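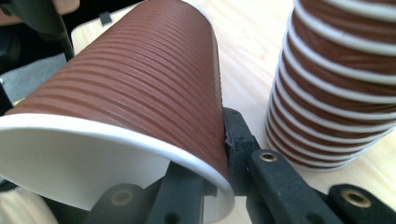 A brown ribbed paper cup with a white interior and rolled rim.

Konddale cafés to collect paper cups separately from February

KONDDALE - Starting in February, customers of the Brurham cafés in Konddale will find a new place for their used paper cups. Brurham and its collection partner Ulto will put a separate cup tube beside the counter in every one of its cafés in the town, and the cups will go to a mill that can take the lining away from the paper.

Until now these cups went in the general garbage. The paper in a hot drink cup is of good quality, with long fibres, but the thin inner lining makes it difficult to treat together with newspapers and cardboard boxes. When the cups are kept apart and stacked one inside the other, they take much less room in the van, and the mill accepts them gladly.

"Our guests ask us very often where the cup should go, and for a long time we did not have a good answer," said Ewurabena Ansah, who is responsible for packaging at Brurham. "The ribbed cup is liked because it is comfortable in the hand with a hot coffee inside. We did not want to give it up. We wanted to take care of it after the coffee is finished."

A trial was made last autumn in the café on Sjögren Street. The tube there holds 91 cups of the regular size, and the staff emptied it each evening after closing. In the busiest week of the trial 2000 cups were collected. Lids were the main difficulty at the beginning - many people left them on - so the new tubes have a second opening at the side, marked with a colour label.

Customers are asked to do the following:

Pour out what is left of the drink in the small sink next to the tube.
Take off the lid and put it in the side opening.
Put the cup in the tube with the base down.

It is not necessary to rinse the cup. Cups from other cafés are also welcome, if they are made of paper. Foam cups and clear plastic cups cannot be accepted.

Guests who bring their own mug will continue to receive 80 cents off any hot drink.

Offices and schools in Konddale with a coffee corner can ask Ulto for a tube of their own. The larger model holds 182 cups and is lent without charge for the first three months.

Questions from the press can be directed to Ewurabena Ansah at the Brurham office in Konddale, mornings until 11:30.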